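Taking my dad to a robot open day, will he be bored?

Asked Sunday, March 16, 2025

Brisix are opening their workshop in June and I've got 2 tickets. Dad is a retired electrician and thinks a demonstration means someone reading slides at him. Does anything happen, or is it all lanyards and biscuits?

2 answers

Answer 1 (accepted)

I went last year. There were slides, but you can skip them and go straight to the benches, where the arm works inside an opened metal case. It is very slow. I watched it hover over a circuit board with a coin battery on it for the length of a cup of tea, and the chap next to me was gripping the rail as if it were a penalty shoot-out.
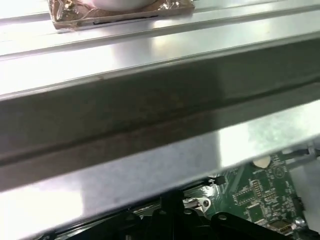

Answer 2

Depends on your dad. Mine told the Ticona people their cable runs were a disgrace and had a lovely afternoon. Ask for the bench talk, as the one in the main hall is mostly the Sornava film, which they also have online. Parking is £2 and the machine wants coins.

Comments

Is it the same place as the Hisia day? That one had 100 people round a single table and I saw a great many anoraks.

No, different building. Take the 182 bus and ignore the sat nav.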